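Furnau wrist camera on Colano fingers: is the upgrade worth it?
Humidum Builders Forum > Arms and Grippers
Thread started May 28, 2023

slowservo wrote:
I've had the Furnau wrist camera on my arm long enough to have an opinion, and the opinion is that I want my $500 back. Same arm as before, same Colano two-finger gripper, Navarro controller. The product page says "sharp at working speed." Whose working speed? At a crawl it's fine. Any quicker and tall things on the table go soft, and the flat stuff mostly doesn't, which makes it hard to even describe to support. They told me to clean the lens. I cleaned the lens.

Has anyone put one next to a cheap board camera on the same mount? I don't want to hear about the spec sheet, I can read that myself.

pegboard_pat wrote:
Tall things are closer to the lens, so they move more across the picture for the same arm motion. Any camera does that. What exposure are you running?

slowservo wrote:
Auto. I shouldn't have to touch it at this price.

pegboard_pat wrote:
Well, there you go. Lock it short and add light. I did that with a camera that cost a tenth of yours and stopped thinking about it.

torque_lite wrote:
Not so fast with the light. I have two lamps over my table and locked exposure and I still get doubled edges on anything with height. Doubled, mind you, which to me is vibration. Check the Colano mount. The finger bodies are chunky, the bracket hangs off one side, and mine rang like a fork whenever the arm stopped. I shimmed it and it got better. Better, I said. It didn't go away.

slowservo wrote:
Bracket is tight. I'll believe vibration when I see it in the joint log.

nullspace9 wrote:
You're all blaming the camera and I'd look at the Navarro. Mine reports a 133 ms lag between commanded stop and the stop I can measure at the fingertips. If you save the picture when the controller says "stopped," you're saving it while the arm is still going. I went through 3964 saved frames from one weekend and the bad ones bunched up right after stops. That's my arm, my firmware, so take it for what it is.

pegboard_pat wrote:
Did you go through them by eye? Because "bad" by eye is how I once convinced myself a new cable made my depth camera better.

nullspace9 wrote:
Script for the first pass, then by eye. The script missed a lot. And no, I'm not posting the script, it's ugly.

torque_lite wrote:
So the number that matters came out of an ugly script nobody gets to see, plus squinting. Got it.

nullspace9 wrote:
Add a 3 second wait after each stop and see if your doubled edges are still there. Takes one line. If they are, I'm wrong and you can tell me so.

torque_lite wrote:
Tried it just now. Fewer. I'd still shim the bracket.

Greaseless wrote:
I returned my Furnau in July of last year for a different reason: with the Colano fingers on, the tips eat the bottom of the view, and the thing you're about to grab is often right behind one of them. I kept reading that this is good because the policy can see its own fingers. Maybe. I couldn't measure any gain on picks, and I lost sight of small items just when I needed them. The cheap camera on a taller bracket did no worse for me.

slowservo wrote:
That I can agree with. Though I tried a taller bracket and it hit the mug stand on the way in, so there's no free lunch there either.

pegboard_pat wrote:
Post a raw one, slowservo. No sharpening, fingers in view, something tall and something flat.

slowservo wrote:

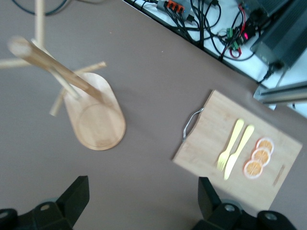 Reading time: 3 min

Fine. Mug tree on the left is mush, look at the pole and the rim of the base. On the cutting board you can count the tines on the yellow fork and see the segments in the orange slices. Both fingertips are along the bottom, and the right one covers a bit of the board's edge, so Greaseless has a point. I'm not ready to sign up for the lag theory on one picture, and I'm not ready to sign up for "it's just exposure" either. Next I'll lock the exposure and leave the wait out, then the other way around. If both come out the same I'm sending the camera back.

Contact the moderators | © Humidum Builders Forum | Back to top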